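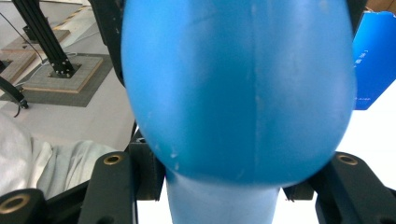 July 30, 2023. Workshop, toy and prop bench

Still not sold on the blue bulb. The colour is fine, a proper sky blue, and the paler neck doesn't bother me. The seam up the middle does. Mernmont's sheet calls the body "seamless to the eye" and I can find the line without my glasses.

Scuffs low on the body, whitish, plus specks and a dusty haze elsewhere. Trament says that's bloom and it wipes off. Maybe. Try a damp cloth first, then 600 grit on the underside only. I'd sooner not touch the finish up top until we know whether it's plastic or rubber, and the paperwork manages to say both.

Supplier claims 4000 squeezes before the neck joint goes. Tested how? By whom? I'd believe 300. Plan is to do 60 by hand, look at the joint, then decide if it's worth setting up a longer run.

Wilia order is due in October. If the seam can't be dressed back I'd rather ask for a darker grey neck and a matte body, and stop pretending the line isn't there.

To do: cloth, grit, email Mernmont re material. Don't bin the carton.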